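Desk notes: Serena Piras on marking up paper

Caught Serena Piras between two meetings at Moura, the small translation office above the bakery on Polldale. She had 15 minutes. We used 8 of them looking for a chair.

She edits manuals, mostly. Long ones. Still prints every one of them out, which her colleagues think is daft. "On the screen I read what should be there," she says. "On paper I read what is there. Different thing."

So, highlighters. Yellow only. She tried green for a whole December, and pink before that, and gave both away to Teodoro Huerta at the next desk. "Pink I can't read through when I'm tired. And green looks like it means something, like approved. Yellow just says look here again."

She likes the flat kind, wide body, dark cap. Round ones go off the edge of the table and then you are on your knees under the radiator.
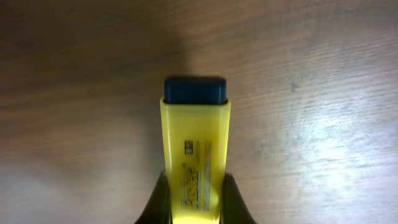

The cap question

Asked her about storage and got a long answer. Cap on, always, even between two lines. "I click it back without thinking. My sister leaves hers open and buys new ones every month, it makes me crazy." Lying down in the drawer, not in a cup. She dosn't trust cups.

How much gets marked? Less than I expected. Three kinds of thing: numbers, names, anything she would have to phone someone over. A manual last year ran to 3000 lines and she says most pages came out clean. "If the page is all yellow you haven't read it, you've painted it."

And pencil for the actual corrections, in the margin, because clients change there minds. Highlighter stays, pencil goes.

Last thing, on the stairs. Would she ever give up the printouts? "Teodoro asks me this every week. Ask me when the printer dies."

She was already late for the second meeting.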